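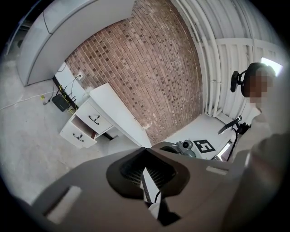
Binbridge Drawer Faults

A set of hand-held gripper recordings from the Binbridge room, put together after we kept losing episodes to the same fault and decided the bad ones were worth keeping. There are 190 episodes in this release. Of those, 122 are clean and the rest carry at least one fault label. We think the faulty ones are the fun part!

What went wrong

In August, Mahsa Zamani was replaying a batch and saw the estimated gripper path jump sideways by the width of a hand in the middle of a smooth pull. The video looked fine. The jaw width looked fine. The pose was simply wrong for a stretch, and then it snapped back as if nothing had happened.

It took us far too long to find the cause, and there were two of them. The first was a clock problem: the logger stamped motion sensor samples when they arrived on the network, so any hiccup on the link squeezed a run of samples together. The second was our own map. We built it once, then moved furniture and kept using it. A drawer left open or a tablet stand shifted along the desk was enough to pull the tracker off when the fiducial marker was out of view.

Hooman Hassanpour wrote the checker that catches both. It's called Raju, it's small, and it is a joy to run – point it at a folder and it flags the suspect spans in a single pass.

Fault labels

clock_squeeze: motion samples bunched together, usually after a network stall
stale_map: room layout differs from the map used for tracking
marker_lost: marker out of view for longer than the tracker can bridge
jaw_stick: jaw width reading frozen while the trigger moves

An episode can carry more than one label. Spans are given in video time, start and end, in faults.csv.

Safety note

Please read this if you plan to replay anything on an arm. A jump in the path becomes a real motion command. Our first replay of a stale_map episode sent the arm into the desktop at full approach speed. Nobody was hurt and the arm was fine, but Shahla Shokri had her hand on the stop button and needed it. Replay only the clean split, cap the speed, and keep people out of reach. The Tralden replay script now refuses any file with a fault label unless you pass --allow-faults.

Known gaps

Labels were checked by two people, who disagreed on 16 episodes. Those are marked "unsure" and left out of the clean split. The jaw_stick label is the weakest of the four, as a slow squeeze can look the same. All recordings come from one room, so a checker tuned here may do badly elsewhere. Faces are pixelated in the released video, and audio has been removed.

Contact

Myroslav Pasichnyk looks after the labels and Tahmineh Asadi looks after the download server. If you find a fault we missed, send the episode name and the time in the video. We'd love to see it.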